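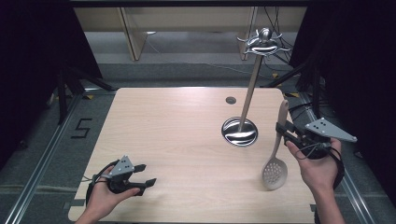 Speaker notes: small kitchens, shared flats
Danang Khoo, Narine tenants' evening, 04/12/2019

Opening (keep short)
Thank Triin for the room. Ask who shares a kitchen with people they didn't choose. Wait for hands.

Storage
Most rows in the Chisholm flats start with cupboards. One shelf each, labelled, and one shelf for things everyone uses: oil, salt, foil, tea towels. Utensils are better out on the worktop in a pot. People stop buying a fourth potato peeler when they can see the other three.
Mention the Skika flat, where they put names on pans. It lasted until June.

Money
Kitty of 8 pounds a month per person. Covers washing-up liquid, bin bags, sponges. Nothing edible. Read out the Clinder house rule: "If you can eat it, you buy it."
Slide with the survey. 49 households replied. Over half had argued about the fridge in the last month. Don't read every bar.

Cleaning
Rotas: weekly, changeover on Sunday night. Hob and sink daily, whoever cooked. Fridge once a month, warn people first.
Pause for questions here if running early.

Last part
Triin Ķēniņš takes over for repairs and deposits. Hand her the clicker. Leaflets are by the door, 100 printed, one per flat please.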